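# Gakden Small-Room Tidy Set

Pictures and notes of everyday litter being cleared from the floor of a small room and put where it belongs. The set covers a single job: rubbish on the floor, a lined bin, some wire shelving, and the steps between a messy floor and a clear one.

Current version: 3
Last updated: January 7, 2024

## What's in the set

There are 747 tidying runs. Each run starts with litter on the floor and ends when the floor is clear or the time limit is reached. Runs that hit the time limit are kept and marked `incomplete`.

The litter is the sort of thing that piles up in a rec room or a student apartment:

- snack wrappers, mostly foil or shiny plastic, crumpled before they're set down
- pop bottles with the caps on
- other plastic bottles, various sizes
- paper serviettes and till receipts (a small share, added in version 2)

Wrappers and bottles were chosen because they behave so differently. A bottle rolls if it's bumped. A crumpled wrapper stays put but changes shape every time it's picked up, and it can catch on the lip of the bin liner on the way in. Both problems show up often in the notes.

## The room

The room has a sandy beige floor and walls covered in woven fabric in blocks of different colours: maroon, blue, tan, and some stripes. The bin is pink plastic with a lattice pattern around the lower part, and it takes a thin pink bag. A black wire-mesh shelf unit stands in the back left corner, and there is a long white wire basket on the left wall.

The patterned walls were a choice made early on. Plain walls made the first pictures look much the same from one run to the next, and a striped or textured background is closer to what people have at home, with curtains and throws and rugs all competing for attention.

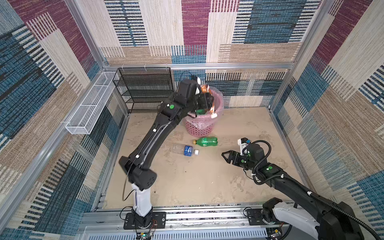

Bin liners were the biggest source of trouble. A liner that is too small slips down inside the bin once a bottle or two goes in. One that is too large bunches over the rim and narrows the opening. We settled on the larger size and folded the extra down over the outside before each run. It doesn't always stay folded. If the bag slipped during a run, the run was kept and given the tag `liner_moved`.

The bin is emptied between runs and not during them. It was never filled to the top.

## Sorting rules

All litter goes in the bin, bottles included. We know this isn't how most households would do it, and anyone with a blue box at home will notice. Version 1 had a separate recycling tub. It took up too much of the floor and the labels for it were inconsistent, so those runs were removed in October and aren't part of the count above.

Shelves and baskets are for things that are being kept. An item that ends up on a shelf by mistake counts as misplaced, even if the floor is clear.

## Labels

Each run has a plain text file with one line per item:

| Field | Meaning |
|---|---|
| `item` | bottle, wrapper or paper |
| `start` | floor position at the beginning: left, centre, right |
| `end` | bin, floor, shelf or basket |
| `tries` | number of pickups before the item was let go for good |
| `note` | free text, often blank |

Colour is recorded in the note only when two items of the same kind would otherwise be mixed up, such as a green bottle and a clear one. Brand names aren't recorded.

An item resting on the rim counts as `floor` unless it dropped in before the end of the run. Wrappers hanging half in and half out were hard to call, and a second person checked all of those.

## Splits

| Split | Runs |
|---|---|
| main | 700 |
| held back | 47 |

The held-back runs use litter that doesn't appear in the main split. The room and the bin are the same in both.

## Known problems

- Bottles are over-represented compared with paper.
- There are no cans or glass, and nothing with food left in it.
- One bin in one colour. Don't expect results to carry over to a pedal bin or one with a swing lid.
- The first 100 runs use shorter notes, and `tries` is missing from a few of them.
- "Centre" was used loosely by different labellers. Treat it as a hint.

## Related sets

Hamard covers shelves and cupboards in the same style of notes. Entili covers laundry folding and shares the run numbering, so keep the two in separate folders. Bavine is an older desk-clearing set that is no longer updated, and its labels need converting before they'll line up with these.

## Corrections

If a label looks wrong, open an issue with the run number and the line in question. Fixes are batched and go out with the next version.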